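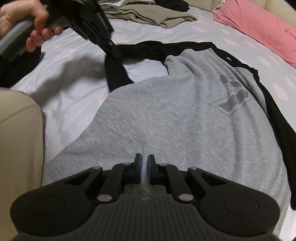

Replacement finger pads for the Prumau hand-held gripper, sold as a set for both fingers. Please order this set if your tool lets the fabric go when you pull on it. The usual case is clothes work: one gripper pulls a sleeve to the side, the other one waits open above the shirt, and the thin blue pads on the inner face of the fingers have to do all the holding. In February we received the first returns from lot 338, where the glue under the pad becomes soft and the pad moves toward the tip.

Safety notice of 9/28/25
When the pad moves, the bare edge of the finger can catch skin. Stop using any gripper from lot 338 until the pads are changed. Do not fix the old pad with tape or household glue – we had one such repair come loose during work, and the pad went into the linkage and blocked the jaws half closed.

How to check
Open the jaws fully and press each pad sideways with your thumb. A good pad does not move. Look also at the pivot pins. If a pin stands out from the arm, do not order pads, but send the complete tool to our workshop in Pellammont.

In the package
Pads for one gripper, cleaning cloth, printed instructions. The glue needs 9 hours before first use.

Order no.: Kao 103
Fits: all Prumau hand-held grippers with flat pads
Larger package: 50 sets, on request
Lot 338: free of charge, please write the lot number in your order

Sold and shipped by Winbridge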